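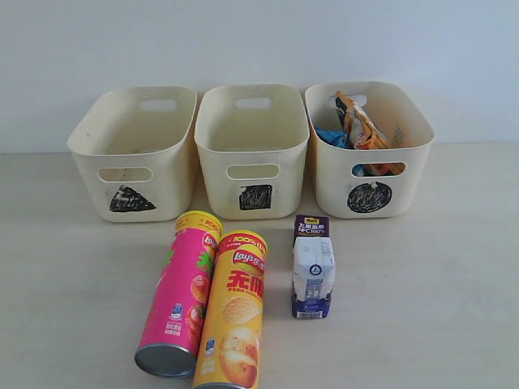 Upendo Rotich

ok so I've been meaning to do this thread since October. Things I've learned from two years of helping run a toy library out of a church hall in Flernmont. Muting encouraged, it's going to be long

First up, for anyone who didn't grow up with one: you pay a small membership, you borrow toys for a couple of weeks, you bring them back, you borrow different ones. Same as books except everything has a siren on it

Labels. Please, if you take one thing from me, let it be labels kids can read before they can read. My niece could sort by shape well before she knew a single letter. A black triangle in marker on a cream tub does the job and you can redo it when it wears off

We had lovely printed word labels once (my doing, I had a laminator and too much confidence). The grown-ups adored them. The three-year-olds put the dinosaurs wherever they liked

Puzzles! Write the same code on the back of every single piece. Yes, all of them. Yes, the 60-piece farm one too. I do mine in front of the telly with a cuppa and it's quite soothing until the pen dries up

When a piece does go missing, lend the puzzle anyway and put a note in the bag. Families don't mind. Half the time the piece comes back months later in the pocket of a winter coat

Tumaini (my brother, long-suffering) is in charge of batteries and has Views. Take them out before a toy goes on the shelf. He once opened the back of a singing bus and it was all green crust in there. Vinegar on a cotton bud got most of it off but the bus never sang again

Fines — we dropped them. People who were late got embarrassed about the fine and stayed away, and then we had no family AND no train set. Now they get a friendly text and most things wander home

The most borrowed thing we own is a plastic lawn mower. We had 2 at one point and both had waiting lists. The gorgeous hardwood castle that cost us a small fortune goes out maybe when somebody's grandma is visiting

Dress-ups: wash on the day they come back, hang them up overnight, check the pockets first. I have washed a banana. Rehema has washed a whole packet of crayons and we don't bring up the bride outfit any more

Someone asked about money. Memberships cover the rent and bits and pieces. The big stuff came from a grant of $2,000, and Henk Van Beek wrote the application in one evening at his kitchen table, bless him. Ask your council, the form is duller than it is hard

Donations are tricky. We say yes please to Duplo, train track, balls, anything with wheels. We say no thanks to soft toys, and I've got a polite version of that saved in my phone which I'm happy to send anyone

Right, the kettle's on and I've got 5 bags of train track to count back in. If you're thinking of starting one near you my DMs are open, and if you're in Flernmont and you've got our yellow digger, Shabani would really like it back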